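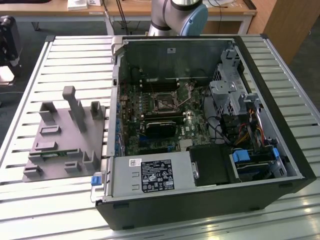
About us

Hi, and welcome to Dullano! We're a small shop that teaches robot arms to work on computers, and we do it by showing them. Over and over and over. If you've ever taught a kid to tie their shoes you already know most of our business, except our student has a gripper and needs a lot more shoelaces.

I started Dullano because I'd spent years in computer refurbishing, and I was tired of watching good machines get shredded. A desktop comes in with one bad part, and a person has to open it, find the part, pull it and put in another. It's fiddly work, the pay is low, and there's a mountain of it. I kept hearing that robots would take it over soon, so I went looking for one that could, and I came home without one. They could pick up boxes all day long. Ask one to handle a memory module and things got ugly fast.

What was missing was examples. The learning systems people build now can pick up a skill if they see it done enough times, from enough angles, with enough of the little mistakes and recoveries left in. There's plenty of video around of people talking about computer repair. There's very little that records what the arm did at each moment, where the fingers were, and what the cameras saw while it happened. So we make that.

What we do all day

An operator sits down, takes the controls and guides the arm through one job from start to finish. Pick up the memory module and bring it to the slot. Lift a processor and set it in its place in the fixture. We save the camera views along with the arm's movements, and then we reset the table and go again. A good operator gets through 100 short examples in a day (a bad day is 19, and we've all had that day).

Resetting is the part visitors find dull, and it's the part I care about most. If every computer sits in exactly the same spot every time, the system learns that spot and gets lost the minute you nudge anything. So we turn things, slide things, swap one tower for another, and change which part goes first. We print our own fixture plates to hold loose parts, and we've gone through more versions than I'd like to admit – the early ones had slots so snug that you needed pliers to get anything back out.
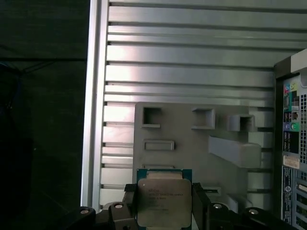

Processors have been the real teacher around here. There isn't much to hold on to, you don't want to touch the contact side, and a little too much tilt means starting the whole approach again. Our operators like to take the last inch very slowly. I used to push them to hurry up, and then we compared the recordings and the slow ones were simply better to learn from, so I've stopped nagging.

We keep the fumbles too. If the gripper loses its hold and the operator recovers nicely, that example goes in with a note. If it ends in a mess, it goes in a separate pile with a different note. Clients sometimes ask us to throw those out, and I'll always argue for keeping them!

Who we work with

Our first collection was called Keltalier, and it was all memory modules, 2000 examples' worth. It's still the one people ask for. The next, Adumlow, covers processors and moving parts in and out of fixtures, and we're adding to it now. Most of our clients are research groups and small automation companies who have clever people and no time to sit at a robot for weeks. We've also had a long and very happy run with Wattimena, a refurbisher who sends us retired desktops by the pallet and tells us frankly which jobs their own staff would love to hand over. (Dusty power supplies, mostly.)

How we're set up

There are eight of us. Some came from repair benches, a couple from software, and one from a bakery, with the steadiest hands in the building. We don't ask for a robotics background when we hire. We do ask people to spend a morning at the controls, and you can usually tell by lunch whether somebody enjoys it or is being polite.

Operators work in short turns and switch off with labeling, where we go back through the recordings and mark where each step starts and ends. Doing both jobs makes people better at each one. You get a lot tidier with the gripper once you've had to label your own sloppy afternoon.

Want to come by?

Please do. We open the shop to visitors every June, and the rest of the year you can just write and ask. Mornings are best, before 11, when the arms are running and the coffee is fresh. If you have a task you'd like collected, send us a short note with the parts involved and what "done" looks like to you. A rough phone video of someone doing it by hand helps a lot, too.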